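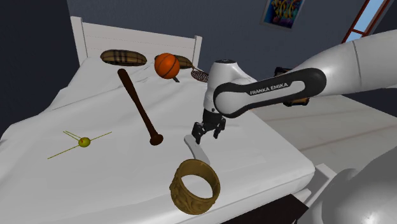 Moving the Firolgate permit register off paper (and off one very old spreadsheet)

Student project report, group 7
Struan Leckie, Hawi Bogale, Aniela Olszewski
4 min read · 3 comments · 7 shares

What we were asked to do. Firolgate district office keeps a register of street trading permits. Half of it is in ledgers, the rest in a spreadsheet that only opens properly on one PC. They wanted a single database the counter staff could search, with renewals flagged a month ahead. Our contact there was Nizar Sabbagh, who runs the licensing desk. We had until the end of May.

What existed already. 3000 rows in the spreadsheet, going back further than anyone needs. Names typed every which way. Addresses in one cell, sometimes with a phone number stuck on the end. The ledgers we left out apart from permits still live – 183 of those, typed in by hand over two afternoons. Dull but quicker than scanning.

Choice of system. Looked at Kozma and Skernix. Skernix has better reports but wants its own server and the office hasn't got one spare. Went with Kozma. Hawi had used it before, which helped more than we put in the plan.

Cleaning. Took most of the project. Rules we ended up with:
- one permit, one record, even if the trader has several
- expired permits kept but hidden from the normal search
- no guessing at missing dates, leave blank and flag

Duplicates were the worst bit. Our first matching script merged two brothers with the same initial trading from the same street. Nizar spotted it on the Monday. After that we made every merge need a person to click it.

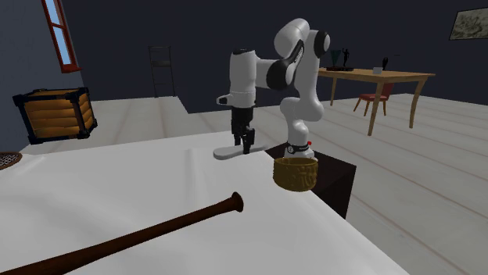

Can the counter staff change a record once a permit has been issued?
They can correct contact details, but anything on the permit itself has to go through a supervisor login, and the old value is kept in the history.

Testing. Pulled 200 records and checked each against the source. 7 wrong, all adress errors from the splitting step. Fixed the script, ran it again, checked the same 200 and they were fine. Should of picked a fresh sample the second time – noted for the marker.

Not done. Renewal letters. The flag works but letters are still mail merged by hand. Also no backup schedule, only a manual export. Needs sorting before the office relies on it.

Comments (3)

Tsehay Wubshet: Good on the merge rule. Who holds the supervisor logins when Nizar is on leave?

Hawi Bogale: Two people on the desk have one. Will add it to the handover notes.

kerkari_fan: we had the same initials problem with our allotment list, ended up using postcodes as well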